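June 17, 2026

Skinner unit, living room and hall. Layout and lighting.

Remeasured the long wall. Previous drawing had the fireplace opening 2 in. too far left, which explains why the sconce centers never lined up with the shelving. Corrected on the master. Old print is in the recycling, do not use.

Sofa: the Drerkex three-seat at 104 in. fits with the reading chair kept, but the walkway to the hall drops below 30 in. Tried it with tape on the floor. Walkable, feels tight when the hall door is open. Option B is the two-seat plus a bench under the window. Leaning B. Client wants to see both, so both get drawn.

Paint: three Ultotine samples up on the north wall, two coats each. The warm white goes green after 4 p.m. The gray holds. Third one is too close to the trim to bother with. Check the gray again under the lamps before ordering, 2700K bulbs only.

Rug: Westurgate quoted 1,288 for the wool and 690 for the flatweave, same size, pad not included. Pad is another 222 either way. Flatweave is thin enough to clear the hall door without planing it – wool is not. Lead time on both runs into August.

Curtains: rod goes 6 in. above the casing, not at the ceiling. The crown is out of level by 3/8 and a rod up there would show it. Lining still undecided. Fabric swatch is too small to judge the drape, asked for a full-width cut.

Open: outlet location behind the bench, hardware finish for the hall closet, whether the existing radiator cover stays. Pull the sconce order until the shelving drawing is signed.
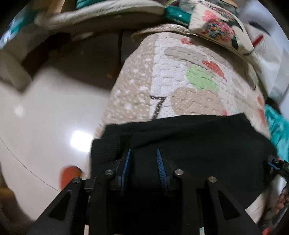 Black knit, ribbed edge at the upper left. Blue pads on the fingers.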